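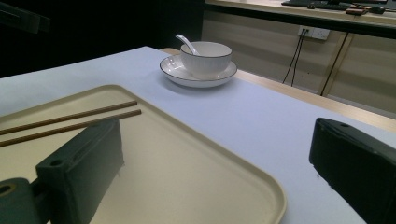 Beige tray, two chopsticks.

Tuesday, January 21, 2025
Tradenley charter referendum survey, wording test

Picked up where Nermina left off on the split-ballot test. Version A asks whether the city should "replace the elected mayor with an appointed city manager." Version B uses the text that will be on the ballot, which runs to four lines and doesn't say "mayor" until the third. Target is 2,000 completes, split evenly between the versions.

The phone file from Apaza loaded into Fonik this morning after Rami fixed the date column. Birth years had come through as text and the age quotas were reading every record as blank. He re-exported the file and the quotas fill properly now. Old file is in the archive folder with "bad" at the front of the name. Don't use it.

Completes so far: 600, nearly all from the web panel. Phones are slow. Breakoffs are higher on B, mostly at the ballot text itself. On the phone it takes a long time to read aloud, and Živko listened to several recordings where the respondent asked for it again. At the moment the interviewer can only repeat the whole thing. Agreed not to allow paraphrasing. Mateja will add a line to the script offering to repeat it slowly.

"Don't know" is well up on B compared with A. Too early to say by how much, and the two groups aren't balanced on age yet. Not quoting any numbers to Riralura until they are. Lumturie is taking their call and will tell them the same thing.

Question order. We had the mayor's approval item before the referendum item, carried over from the September questionnaire. I think this is a mistake. People who have just said they disapprove of the mayor are then asked if the office should go. Moved approval to the end, after the vote intention items. The interviews already done used the old order, so they get flagged and kept out of the main table. We can still use them as a rough look at the order effect, with the caution that they are mostly web.

That leaves us short on the panel side. Riralura's contract covers 500 extra web invitations at no charge. Asked Lumturie to request them. If they say no we stretch the field period by 2 days, and I'd like to avoid that with the council debate coming up.

Weights: Rami wants to weight on past vote as well as age, sex and ward. I'm against it for now. Turnout in the last city election was low and a lot of people misremember whether they voted. Will run it both ways and compare.

To do
- Nermina: check the flag is on every old-order record, web and phone
- Mateja: repeat line into script, send to supervisors
- Živko: listen to more B breakoffs, note where they hang up
- Me: ward boundaries. The file still has the old map and the east side precincts are in the wrong ward

Phones open again at five.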